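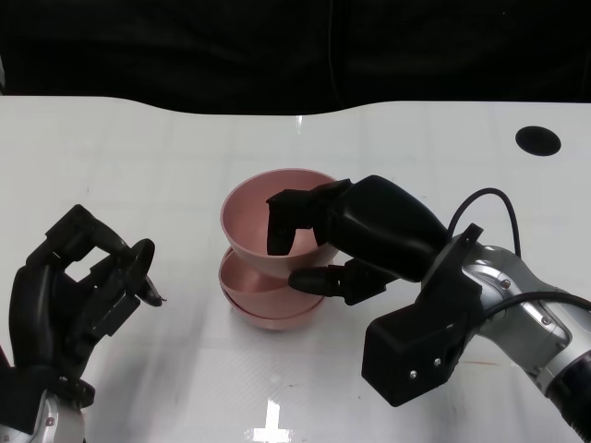
Wednesday, late. Back from the open day at Suvard and my feet hurt. I had told Fares I would go with an open mind and I did try, for most of the drive. The main attraction was at the back of the hall, two arms at a white table with a black cloth hung behind it, and a crowd three deep by the time I had found somewhere to park. The job was unstacking bowls. Three pink bowls, one inside the other, and the right hand had a finger over the rim of the top one and its thumb shoved into the gap underneath, prying it up, while the left hand hung there open with nothing in it. I kept waiting for the left one to do something. A man beside me said it was beautiful. I said it was bowls.

Tuấn Mai gave the talk. I liked him more than I wanted to. He speaks fast and doesn't wear one of those headset microphones, and when a woman asked what happens with wet bowls he said they had not tried wet bowls. Fine, good answer. But then came the slide with 3673 on it in huge numbers, which was how many lifts they had recorded, and people made an approving noise. Recorded isn't the same as done right. I put my hand up and asked how many of those ended with the bowl where it was supposed to go, and he said it depended on how you scored it. I wrote that down on the back of my parking ticket.

I also asked about speed. He said that was being worked on. I worked in the kitchen at Riis for 9 years and we had 1194 covers on the worst Saturday I can remember, and I can tell you how long anyone had to get a bowl off a stack. You don't look at it. Your hand goes out and comes back with one bowl, or two if they're stuck, and you swear and bang them on the counter.

That is the thing I kept thinking about, the sticking. To be fair to them, nested bowls are a nuisance, and getting a thumb in between is just what I would do. I stood there longer than I meant to. I will admit that much here and not to Fares.

Coffee was bad. The Rundex people had a table by the door with pens and a leaflet saying their system would be in 800 kitchens, no date given, and when I asked the young man which kitchens he said he was mostly on the hardware side. Took two pens.

Fares called while I was on the road back to Florkton and wanted to know if he should be worried about his job. I said not from what I saw. Then he wanted to know if I would go again next May and I said probably - if they have tried wet bowls by then.

Must call about the boiler tomorrow.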